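16 May 2021

Slept late, then lay there a while longer listening to the rain on the porch roof and thinking about lunch, as I do more and more these days. I had promised burgers all week and there was no getting out of it, so I put on my old green sweater and drove to Drinwood for buns before the church crowd could clean them out. I got the sesame ones, the kind Mom always bought, and paid too much for tomatoes, and then stood talking with Clem McAlister by the carts for a good twenty minutes about his knee and his plans for July (the lake again, if his sister will have him).

I do love putting a burger together, maybe more than eating it. Everybody has an order they swear by. Clem says cheese goes under the meat and won't hear otherwise. I grew up on plain iceberg and ketchup and came to purple cabbage late in life, but now I can't do without it, that good loud crunch and the color of it next to the tomato!
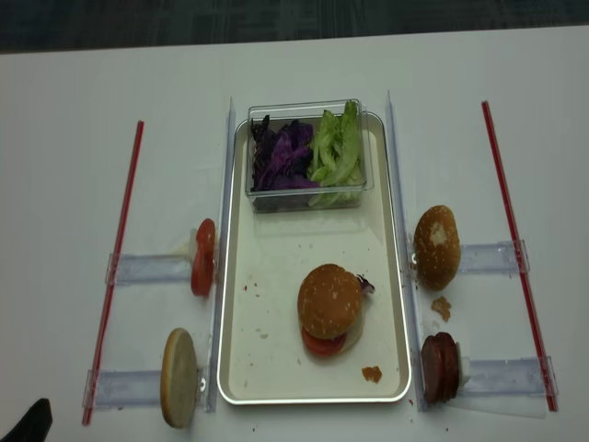
Cabbage and lettuce at the ready, and a burger on the way.

I always shred too much cabbage, so there will be slaw tomorrow and probably Tuesday too, with the last of the cider vinegar and a spoonful of sugar the way Aunt Ruth made it. I ought to write that recipe down someplace better than the back of the Eklund catalog, where it has been sitting for almost 21 years with a grease spot over the part about the mustard.

The rain quit by four. I meant to weed along the fence and read on the porch instead, two whole chapters, with my shoes off. Need to call Clem back about the ladder, and buy vinegar.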